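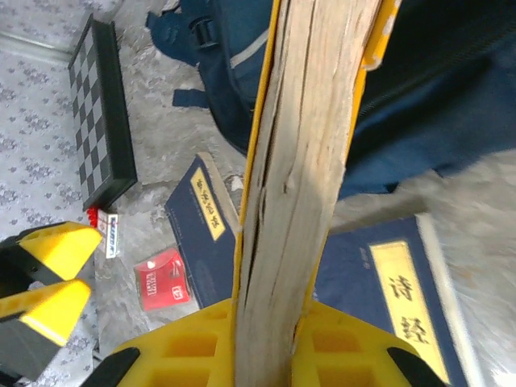

Saturday was the first full day I've had on the arms since March. Both wrists are back on and both cameras are talking to the computer again. The left one kept dropping out until Lyle Lindqvist lent me a shorter cable – I'd been blaming my own code for a week.

I've gone to old timber for the grip work. Dowel from the hardware store is too even, and the jaws will hold it no matter what I do. A plank with splits down the grain is harder to get right. Squeeze too lightly and it pivots, too hard and I worry about the printed fingers, which take most of a night to make again.

The grip setting I've landed on is 1,016, in whatever units the servo board thinks it uses. The old one was 1,594 and it cooked a motor. Hanyu Duan reckons I should measure the current instead of guessing, and she's right, but that means rewiring the board.

Next job is passing something from one arm to the other. I have 2 spare servos in the drawer and would like to still have them at the end of it. I also need to find a better colour of filament for the new brackets, as the yellow is nearly gone.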